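Juguete sensorial

Un juguete sensorial es un objeto de juego concebido para estimular uno o varios sentidos, en especial el tacto y la vista. La categoría no tiene límites precisos: abarca productos fabricados con ese fin, como las pelotas de púas blandas o las figuras para apretar, y también objetos domésticos que se incorporan al juego, entre ellos telas, cepillos y envases. Se emplean en el hogar, en escuelas infantiles y en consultas de terapia ocupacional.

Características

Los juguetes sensoriales suelen clasificarse según el estímulo predominante. Los táctiles se distinguen por su textura, su temperatura al tacto o su resistencia a la presión. Los visuales recurren al contraste y al color, y los sonoros incorporan cascabeles, semillas u otros elementos sueltos en un recipiente cerrado. Muchos pertenecen a más de un grupo.

Las pelotas de púas, conocidas en algunos catálogos como «erizos», se fabrican por lo general con elastómeros blandos. Algunas versiones llevan ojos y boca, lo que las aproxima al muñeco. Su superficie retiene polvo y pelusa con facilidad y conviene lavarlas con frecuencia.
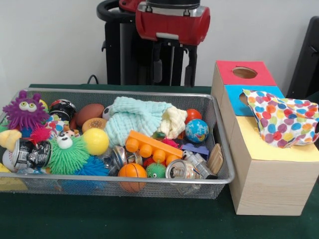

Figuras y pelotas de púas de varios colores en una cesta de malla metálica, junto con otros objetos.

Historia

El empleo de materiales de distinta textura en la educación infantil es anterior a la aparición de productos específicos. Las escuelas de párvulos utilizaban retales, arena, madera y legumbres secas para ejercicios de comparación. Los primeros fabricantes especializados vendían sobre todo a instituciones, mediante catálogos que rara vez llegaban a las familias.

La firma Senlow comenzó con una serie de 17 piezas destinada a guarderías y la amplió más tarde hasta las 51. El catálogo de Sayce, competidora directa, llegó a reunir 253 referencias, aunque una parte considerable correspondía a variantes de color de un mismo molde. Ambas empresas abandonaron el látex natural en favor de materiales sintéticos a causa de las alergias. 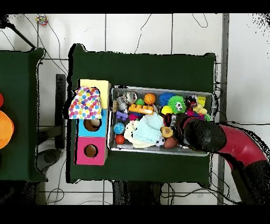 Fotografía: Abhishek Vashisht / Archivo Stotemley

Cestas y cajas de exploración

La cesta de exploración es un recipiente abierto que reúne objetos heterogéneos para que el niño los saque, los manipule y los vuelva a guardar. A diferencia de los juegos de encaje, en los que cada pieza tiene un hueco asignado, no propone una solución. Algunos educadores combinan ambos recursos y colocan al lado de la cesta cajas con orificios, por los que se introducen pelotas o telas.

El contenido se renueva de forma periódica. En la escuela de Prosuvholm, el cambio se hace en enero y al terminar el verano, y se mantiene siempre un pequeño grupo de objetos conocidos.
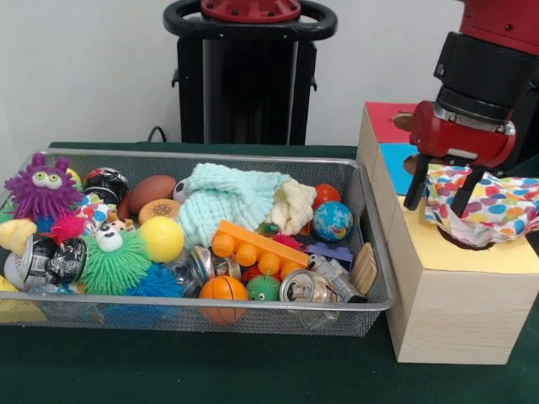 Las telas ocupan un lugar propio dentro de este material. Se valoran por su peso, su caída y la diferencia entre el derecho y el revés, y permiten juegos de ocultación con los niños más pequeños. Las toallas de mano y los pañuelos son las opciones más habituales por su bajo coste y su facilidad de lavado.

Uso terapéutico

En terapia ocupacional, los juguetes sensoriales se utilizan para graduar la exposición a texturas que el niño rechaza o busca en exceso. Harsh Ahuja describió un seguimiento de 327 sesiones en las que las texturas lisas precedían a las rugosas, y señaló que la respuesta variaba mucho de un niño a otro. Su trabajo ha sido criticado por carecer de grupo de comparación.
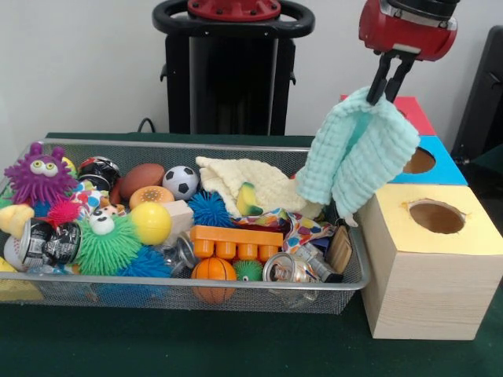 Paño de color verde menta sobre una cesta con juguetes; a la derecha, cajas de encaje con orificios redondos.

Seguridad y mantenimiento

Los principales riesgos son el desprendimiento de piezas pequeñas y la rotura de las figuras rellenas de líquido o gel. Los ojos pegados deben revisarse antes de cada uso. Los materiales blandos se limpian con agua tibia y jabón neutro, y los textiles se lavan a máquina. Las piezas agrietadas o pegajosas se retiran.

Véase también
Juego heurístico
Juguete de encaje
Terapia ocupacional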